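Neusa Vasconcelos
March 2024

1/ I stopped eating lunch at my desk in September and I have kept it up since. A few people asked how it went, so I'm writing it down. It's mostly practical. There is some soup in it.

2/ Background. I work at Trarkell, on the ground floor, in a job where there is always one more thing to finish before you can stop. For years I had a sandwich in one hand and did my email with the other. I couldn't have told you what was in the sandwich.

3/ What changed is that Châu Ninh joined and went out for lunch every day at half past twelve. She didn't make a point of it. She put her coat on and went. After a couple of weeks I asked if I could come along.

4/ The first problem was where to go. There's a van by the car park that does rolls, a supermarket on the main road, and Trương, which is a small noodle place on the corner past the tyre garage. Trương is closed on Mondays. I forgot this more than once.

5/ The second problem was time. Our break is an hour on paper. The walk to Trương takes 19 minutes each way if you go by the road, so that leaves very little sitting down. There is a shorter way behind the allotments but it floods.

6/ So most days we bring food and eat it somewhere that isn't a desk. This was the real change for me. The food matters less than getting up and moving to another chair.

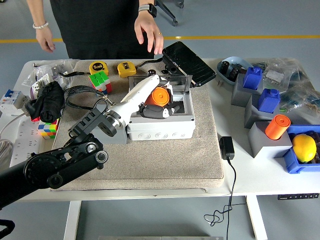 7/ I keep a spoon, a fork and a lidded bowl in my bag. I used to keep them in the kitchen drawer and they wandered off. A flask is better than the microwave because there is always a queue for the microwave from twelve until about one.

8/ Soup, then. I make a big pan on Sunday night and it lasts until Wednesday or Thursday. Red lentils, an onion, a carrot, a tin of tomatoes, cumin, and half a lemon at the end. If it goes too thick by Tuesday add water and more salt. It freezes fine.

9/ Chiến Sầm says lentil soup isn't a lunch. He has a cooked dinner at midday and toast in the evening, and has done since he was a boy. His brother Thắng does the same. I've tried it at weekends and I just wanted to go to bed at three o'clock.

10/ Things I have stopped buying: crisps in multipacks, those pots of cut fruit, and meal deals. I still get a meal deal if I've left the flask at home. The egg one is all right. The wrap is always cold in the middle and dry at the ends.

11/ Someone asked about money. I didn't keep proper records so I won't pretend to have a figure. I spend less in the week and a bit more on the Sunday shop. Trương once a fortnight takes up most of the difference and I'm happy with that.

12/ Phones. We didn't make a rule. Quang Kim tried one in his team, where everyone put their phone face down and whoever picked theirs up first bought the biscuits. It lasted four days. People have children and plumbers and can't be doing with it.

13/ What I do is reply to anything that needs a reply before I sit down, then leave the phone in my coat. If it rings I get it. Mostly it doesn't ring.
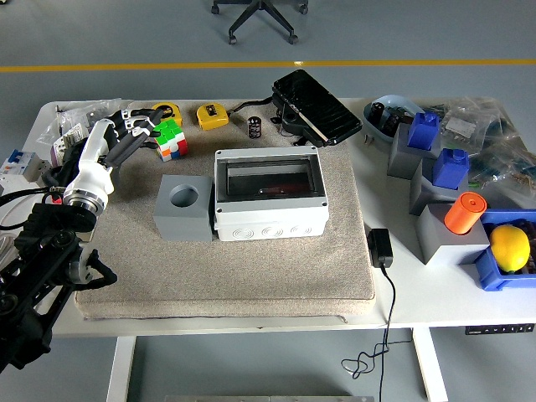
14/ The hardest part was the first month. I kept thinking someone would need me and be annoyed. A couple of times someone did need me and they waited until half past one. One of them had sorted it out himself by then.

15/ I did have to put it in my calendar. If half past twelve looks free, a meeting will land on it. I called the entry "lunch" and people booked over it. I changed it to "unavailable" and they stopped. Make of that what you like.

16/ Bad weather needs its own plan. In November it rained sideways for most of the month and neither of us wanted to walk anywhere. We ate indoors and then did a lap of the building by the stairs. It's dull but you do feel better at four o'clock.

17/ On dry days there's a bench by the stop for the 56 that gets the sun until one. A man with an old spaniel is usually on it by quarter to, so go early or bring something to sit on. The wall is low enough but it's always damp.

18/ I haven't lost weight or taken up running. I sleep the same. The difference I notice is in the afternoon, when I used to read the same paragraph over and over and go looking for chocolate. I still go looking for chocolate but it's later.

19/ I also know the people I work with a bit better. I'd shared a printer with Châu for a month before I found out she grew up two streets from my aunt. That sort of thing doesn't come up over email.

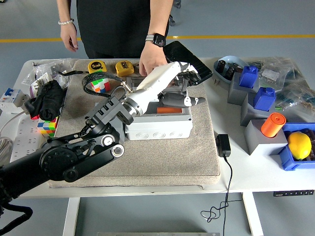
20/ If you want to try it, start with two days a week and choose them in advance. I did Tuesdays and Thursdays to begin with. Every day from the start is a lot when you've got used to eating with a keyboard in front of you.

21/ Tell one other person. I'd have given up in October on my own.

22/ A few replies to questions I've had. Yes, the flask leaks if you tip it, so I put it in a carrier bag. No, I don't know if the soup works with green lentils, they take longer and I'm not patient. Split peas are fine.

23/ If you work nights or only get half an hour, I know most of this is no use to you. My sister gets 30 minutes on a ward and eats standing up. She says a stool would be a start.

24/ Trương has a new menu from next week and I'm told the tofu one has gone up a bit. I'm going on Thursday. I'll post the soup recipe with proper amounts once I've measured what I put in.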